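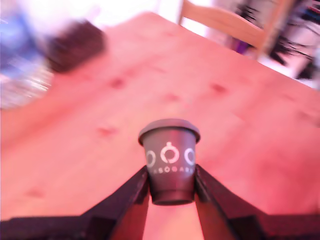 The Long Return: Reusable Cups and the Work Behind the Counter

When the Petberg campus withdrew disposable cups from its three cafés, the decision was recorded in a single paragraph of the facilities bulletin. The arrangements that followed have occupied considerably more space. A reusable cup must be borrowed, carried away, emptied, returned, collected, washed, dried, inspected and put back on a shelf before the next customer asks for it, and every one of those stages belongs to a different part of the institution.

Keerthana Mathew was appointed to coordinate the program in January. Her office is beside the loading dock, a location she requested. "The service is judged at the counter, but it succeeds or fails at the dock," she says. "If the clean crates arrive after the morning rush, we have a cupboard full of good intentions."

The program opened with 989 cups, lent without a deposit to anyone holding a campus card. A borrower has seven days to bring a cup back to any café or to one of the return bins in the library and the residence halls. After that, a reminder is sent. A replacement charge follows only when a second reminder has gone unanswered, and it is cancelled in full if the cup reappears before the end of term.

The absence of a deposit was debated at length. Folasade Ekwueme, who manages the cafés, had favoured one, having seen a deposit scheme operate at her previous workplace in Stastden. Student representatives argued that even a modest sum would discourage those who buy a single coffee between classes. The compromise was to link each loan to the borrower's card and to review the matter after a full academic year.

Washing

The question of where the cups would be washed proved harder to settle. The café kitchens were designed in a period when almost nothing came back from the customer, and their dishwashers are small. An early proposal would have placed additional machines in each kitchen, at the expense of storage. The campus instead engaged Sandhu, a commercial washing service on the industrial side of the city, which collects used cups in the evening and delivers clean ones before opening.

Lids require separate handling. Milk residue settles beneath the rim, where a spray arm set for plates will not reach it, and a lid stacked before it is dry will carry an odour into the next day. Mohsin Rind, the shift supervisor at Sandhu, has his staff rack lids on edge and hold them back from packing until they have passed through a second drying cycle. The step adds 40 minutes to the evening's work. He regards it as the most useful change made since the contract began.

Transport has attracted its share of criticism. A van that travels across the city twice a day has an environmental cost of its own, and members of the academic senate have asked for it to be reported alongside the reduction in waste. Fouzia Mirani, a lecturer in environmental accounting, is preparing that analysis with her senior students. She has declined to offer a preliminary figure. Her concern is that the result depends heavily on how many times each cup is used before it is lost, and loss is the part of the system about which the least is known.

Where the Cups Go

Most missing cups are thought to be close by. An inspection of shared kitchens in the Grarau residence at the end of term recovered over 20 of them, a number of which were holding pens, cutlery and, in one case, a basil seedling. Residents were invited to return them without penalty, and a bin was afterwards installed on each floor.

Azadeh Yazdani, who oversees residence life, believes the bins have done more than the reminders. Students were rarely unwilling to return a cup, she notes; they were unwilling to put on boots and cross the quadrangle in winter to do so.

The review of the deposit question is scheduled to open on 21st October, with written submissions accepted from students, staff and neighbouring businesses. Two cafés beyond the campus boundary have asked whether they might join the program — a prospect that would require longer collection routes and a new agreement with Sandhu. Mathew has asked both to supply their daily sales of hot drinks before any discussion of terms.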